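見積書の余白がおもしろい
小さな会社がロボットアームを1台買うまで

取材・文 編集部
2024年12月28日

見積書を読むのが好きだ、と言うとたいてい変な顔をされる。でもロボットの見積書は本当におもしろいのだ。アーム本体の一行があって、その下にグリッパー、カメラ、架台、配線、立ち上げ作業、教育、保守と続いていく。どの行が太っていて、どの行がやせているかを見れば、その会社がこれから何をやりたいのか、どこに不安を持っているのかが透けてくる。カタログの最高速度を眺めているより、ずっとわくわくする。

今回訪ねたのは、催事用の食器やトレイを貸し出すHuviaという会社だ。展示会の軽食、学会の懇親会、社内パーティー。そういう場所にトレイ一式を届けて、使い終わったら引き取り、洗って、また次へ送り出す。その引き取りと洗浄のあいだにある「仕分け」に、初めてロボットアームを入れる計画が進んでいる。総額734万円。大企業の設備投資から見ればささやかな額かもしれないが、Huviaにとっては洗浄機を入れ替えて以来の大きな買い物だという。

案内してくれた設備計画担当のLena Czarneckaさんは、机に着くなり見積書の束を広げた。付箋だらけである。赤い付箋が「高い」、青い付箋が「意味がわからない」、黄色が「安すぎて心配」。

「いちばん勉強になったのは黄色でした」

もう、この時点で来てよかったと思った。

買うのは腕か、仕事か

Huviaの仕分けは、説明だけ聞くと簡単そうに思える。戻ってきたトレイの中に残っているものを取り除き、トレイだけを洗浄の列に流す。残っているのはカップだったり、ふたや包装だったり、ピックだったり、紙ナプキンだったりする。人がやれば一瞬だ。手を入れて、つまんで、捨てる。

ところが、この「つまんで」が計画書の上ではなかなか手ごわい。対象が決まっていないからだ。形のそろった部品を同じ向きで受け取り、同じ場所に置くのであれば、必要な可搬重量も爪の形もすぐに決まる。何が残っているかわからないトレイが相手だと、爪をどうするか、カメラをどこに付けるか、つかみ損ねたときにどうするか、全部を並行して考えることになる。

Czarneckaさんが最初に集めた見積もりは、どれもアームの型番から始まっていた。到達距離がいくつ、繰り返し精度がいくつ。立派な表が付いていて、見ているだけで欲しくなる(わかる!)。ところが、隣に置いてみても比べようがない。ある会社は立ち上げ作業を含め、別の会社は含めていない。グリッパーが標準品のところもあれば、「別途協議」とだけ書いてあるところもある。

そこで彼女は一度全部を脇に置いて、仕事のほうを文章にした。A4で裏表、図はなし。トレイがどこから来て、どんな状態で、どこまで片づいたら次へ渡してよいのか。取り残しがあった場合に誰が気づくのか。止まったときに作業をどう続けるのか。

この文書がすばらしい。見せてもらったが、「ロボット」という単語が後半までほとんど出てこない。それを各社に送り直して、同じ項目で見積もりを出してほしいと頼んだところ、返ってきた数字がようやく横に並んだという。金額の差はむしろ広がったそうだが、差の理由が読めるようになった。

ここを読んで「うちもやろう」と思った方、ぜひやってみてほしい。必要なのは現場で半日ほど立って見ている時間と、紙とペンだけである。

734万円の中身

では予算はどう組まれているのか。細かな行までは載せられないが、考え方は快く教えてくれた。

まず、アーム本体。選ばれたのはNorkleyという卓上寄りの小型機で、候補の中では地味な部類に入る。もっと速い機種も、もっと長く届く機種もあった。決め手は何だったのかと聞くと、答えは意外なところから来た。

「手首のケーブルを自分たちで交換できるんです。そこを見せてもらって、決めました」

仕分けの現場は水気があり、拭き掃除が多い。ケーブルとコネクターはいずれ傷む前提で考えたほうがいい。そのたびに機械を送り返していたら、代わりの人手をどこかから連れてくることになる。カタログの数字には現れない費用を、彼女はきちんと別の表に書き出していた。

次に先端のグリッパー。2本指の平行タイプで、指だけを付け替えられるものを選んでいる。吸着パッドも検討したそうだ。平らで清潔な面が相手なら吸着は速いし、仕組みも単純でいい。ただ、戻ってきたトレイに入っているものは、曲がっていたり、つぶれていたり、汚れていたりする。指のほうが応用がきくだろうという判断である。

おもしろいのは、指の予備を最初から予算に入れているところだ。長さと先端の形を変えたものを何組か。どの形が合うかは使いながら決めるしかないのだから、「正解の指」を一組だけ買うより、試すための指をまとめて買っておく。本体に比べれば安いものだし、あとから一組ずつ稟議を回す手間を思えば、なおさら安い。これは膝を打った。消耗品と試作品のあいだにあるような費用は、たいていどの費目にも入れてもらえず、担当者の胸の中だけに存在していたりする。

そして、総額の25%を「使い道を決めていない枠」として確保した。

これがこの計画でいちばん好きなところだ。予備費と呼ぶと削られてしまうので、Huviaでは「調整枠」と呼んでいる。照明を足すかもしれない。トレイを固定する治具が要るかもしれない。床に目印を付けるだけで済むかもしれない。何に使うかは、動かしてみてから決める。

経営会議では当然、つっこまれたそうだ。使い道が決まっていないなら、なぜ必要だと言えるのか。Czarneckaさんは、洗浄機を入れ替えたときの請求書を出した。排水の勾配、電源の増設、搬入口の扉の取り外し。どれも当初の見積もりにはなかった行である。説明は短く終わり、枠は通った。過去の請求書は強い。捨てずに取っておこう。

試す場所を先につくる

本契約の前に、Huviaは試験の期間を設けた。立ち上げを担当するのは、Ostrowskiという少人数の会社である。食品工場の包装ラインなどを手がけてきたところで、打ち合わせの記録を読むと「できます」より「やってみないとわかりません」のほうがずっと多い。発注する側としては心細くなる返事だが、Czarneckaさんはそこを買った。

場所は、本社から歩いて行けるTirineという貸し工房だ。いきなり洗浄場に機械を据えると、試験のたびに本業の手が止まる。工房の賃料は予算表にもちゃんと一行ある。「場所代」をけちらなかったのは正解だと思う。試験というのは、散らかしたまま帰れる場所があるだけで進み方がまるで違うものだ。

工房で試しているのは、まさに仕事の文書に書かれていたことである。トレイを置く。中に何かが残っている。それに指を近づけ、つまみ、外に出す。置く場所を少し変え、残っているものの向きを変えて、また繰り返す。地道で、見ていて飽きない。指先がトレイの縁をよけて下りていくところなんて、思わず息を止めてしまう。
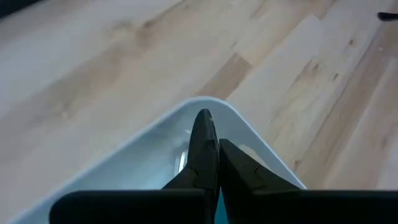 手首側のカメラがとらえたグリッパーの黒い指。木の床の上の白いトレイには、透明なプラスチックの小物がひとつ。

予算を考えるうえで、この一枚には大事なことがいくつも詰まっている。

ひとつは、透明なものの見えにくさだ。カップなのか包装の一部なのか、人間が写真を見ても迷うことがある。光を拾って輝くところは目立つのに、輪郭のほうはトレイの淡い色に溶けてしまう。この問題にお金で立ち向かう方法はいくつもあって、高価なカメラを買う、照明を工夫する、背景になるトレイの色を変える、認識のソフトウェアに手間をかける、と値段の幅がとても広い。

Ostrowskiの提案は、安いほうから順に試すことだった。まず照明の角度。次に敷くものの色。カメラの買い替えは最後。あたりまえに聞こえるかもしれないが、見積もりの段階では逆になりがちだ。立派なカメラは型番があるから行にしやすい。「照明を手で傾けてみる」は、どうにも行になりにくい。だからこそ、あの調整枠が生きてくる。

もうひとつは、トレイの縁である。丸みのある立ち上がりは、洗うときには都合がよく、指にとってはちょっとした壁になる。浅いトレイであっても、隅に寄ったものを取りに行こうとすれば、指の太さと縁の曲がりが気になってくる。長い指にすれば届きやすくなるかわりに、先端のたわみが増える。細くすれば入り込めるが、つまむ面が小さくなる。予備の指を何組も用意した理由が、ここでよくわかる。

そして、手首にカメラを付けること自体の良し悪しもある。指先のすぐ近くから見られるのはすごい利点だ。一方で、自分の指が視野のかなりの部分を占める。つかむ直前の、いちばん見たいところに指がかぶってくる。固定カメラをもう1台足すべきかどうか、取材の時点ではまだ結論が出ていなかった。足すとすれば本体と取り付け具、配線、位置合わせの作業がまとめて付いてくる。カメラの値札だけを見て決めてはいけない、という好例だと思う。

いちばん大きな費目は時間

見積書に載りにくいものの代表が、社内の人の時間だ。

Huviaでは、計画が始まってから試験までに社内の担当者が使った時間を記録している。合計で109時間を超えた。現場を見て文書を書いた時間、各社とのやりとり、工房での立ち会い、経営会議の準備。外に払うお金ではないから請求書は来ない。けれど、その間に別の仕事は確実に止まっている。

この記録をつけ始めたきっかけを尋ねると、Czarneckaさんは少し考えてから答えた。

「次に何か買うとき、自分が楽をしたいんです。前回どれくらいかかったかを言えたら、最初から人を付けてもらえるでしょう」

なんて健全な動機だろう。実際、この記録はもう役に立っている。立ち上げ後に現場の二人が操作を覚える時間を、今回は最初から勤務表に組み込むことができた。「慣れたころに覚えておいて」という、よくある悲しいお願いをしなくて済んだわけだ。

教育の費目についても触れておきたい。Ostrowskiの最初の見積もりには、操作講習がまとめて一回入っていた。Huviaはこれを分けてもらった。据え付けの直後に短く一度、しばらく使ってから長めに一度。使う前に聞いた話は、困ったことがないので頭に残らない。困ってから聞く話はよく残る。講師の移動が増えるぶん費用は少し上がったが、現場からは歓迎されているそうだ。私もこの順番が好きだ。新しいカメラを買ったとき、説明書を読んで感動するのはいつだって最初の失敗のあとである。

3年で見る、ただし途中で一度見直す

費用の回収は3年で見ている。表計算のシートを見せてもらったが、楽観と悲観のあいだに「たぶんこれ」という列があって、三列がきちんと同じ式で動くようになっている。楽観の列では、アームが閉店後も動いてトレイを片づける。悲観の列では、透明なものはすべて人に回し、アームは目立つごみだけを取る。

注目したいのは悲観の列だ。この場合、回収は3年では終わらない。そのことが赤い字ではっきり書いてある。それでも計画が承認されたのは、悲観の場合に何をするかまで決めてあったからだ。アームを仕分けから外し、洗い終えたトレイを積む作業に回す。対象の形がそろっているから、難しさはぐっと下がる。同じ機械、同じ架台で、指だけを替えればよい。

機械を買う計画は、うまくいく話だけで組み立ててしまうことが多い。そのほうが会議は気持ちよく進むし、資料も美しい。でも、二番目の使い道がある機械は買いやすい。Norkleyの小型機を選んだのも、積む作業に必要な重さを持てることが条件に入っていたからだと聞いて、付箋の向こうにある考えの深さにうなってしまった。

見直しの時期は来年の6月と決まっている。催事が増える季節の数字がひととおり出たところで、どの列に近いかを確かめる。見るのは処理した枚数だけではなく、人が呼ばれた回数、止まっていた時間、指の減り具合、そして現場がどう感じているか。感じ方をどう記録するのかは、まだ相談中らしい。今のところ有力なのは、作業台の横に紙を一枚貼って、腹が立ったら書く、という案である。ぜひ採用してほしい。

架台とコンセントの話をさせてほしい

もう少しだけ、地味な話につきあっていただきたい。架台である。

ロボットの記事で架台の話が出ることはめったにないが、見積書では意外に存在感がある。Huviaの場合、固定式にするか、移動できる台車式にするかで長く議論が続いた。固定式は揺れにくく、位置の基準がはっきりする。台車式は掃除のときに動かせるし、先ほどの二番目の使い道に移すのも簡単だ。ただし動かすたびに、自分がどこにいるのかをアームに教え直す必要がある。

結論は台車式で、床側に位置決めの金具を付けることになった。台車を押し込むと決まったところに収まる。金具そのものはたいした値段ではなく、床に穴を開ける工事のほうが高い。しかも洗浄場の床は防水なので、穴の処理にも費用がかかる。こういう行を見つけると、私はうれしくてたまらない。誰かが現場の床をちゃんと見たという証拠だからだ。

電源も同じだ。アームそのものは普通のコンセントで動く。ところが、洗浄機と同じ回路に入れてよいかどうかは別の話になる。Czarneckaさんは早い段階で電気工事の会社に図面を見てもらい、専用の回路をひとつ分けることにした。この費用は調整枠から出すのではなく、最初から独立した行にしてある。わかっている出費は行にして、わからない出費のために枠を取っておく。この区別がきれいについているので、予算表がとても読みやすい。

安全についての行もある。囲いを設けるのか、速度を落として人のそばで動かすのか。Ostrowskiとの危険の洗い出しはまだ途中で、結果によっては柵の費用が増えるし、速度を落とせば回収の計算が変わってくる。つまり安全の検討は、予算表のかなり上流にある。後から足すものだと思って最後の行に置いておくと、表全体を組み直すことになりかねない。Huviaでは本契約の条件に、この検討が終わっていることを入れた。

これから買う人へ、付箋の使い方

最後に、Czarneckaさんの三色の付箋に戻ろう。

赤の「高い」は、たいてい交渉するか、仕様を削るかで片づく。青の「意味がわからない」は、聞けば片づく。聞いても片づかないときは、先方もわかっていない可能性があるので、そこは試験の項目に移す。ここまでは多くの人がやっていると思う。

問題は黄色だ。「安すぎて心配」。彼女が黄色を貼ったのは、ある会社の「システム調整 一式」という行だった。ほかの会社より目に見えて安い。含まれる作業を一つずつ書き出してもらうと、トレイの種類は一つ、残っているものは決まった形のカップだけ、という前提で計算されていた。先方に悪気はない。最初に送った依頼の書き方では、そう読めたのである。仕事を文章にして送り直したのは、この黄色い付箋がきっかけだった。

安い行には、相手が自分の仕事をどう想像しているかが書いてある。高い行には質問したくなるのに、安い行には黙ってうなずいてしまう。私自身、この取材のあとで編集部の撮影機材の見積もりを読み返して、黄色を二枚貼った。

帰りぎわ、Tirineの工房にもう一度寄らせてもらった。Ostrowskiの担当者がノートパソコンを膝に置いて、指の閉じる速さをほんの少しずつ変えている。横でCzarneckaさんが、引き取ったばかりのトレイに残っていたものを袋から選んでいた。次に試したいのは、くしゃくしゃになったふただという。

「これがつまめたら、見積もりを一行減らせるかもしれません」

その一行が何なのかは、6月の見直しのときに教えてもらう約束をした。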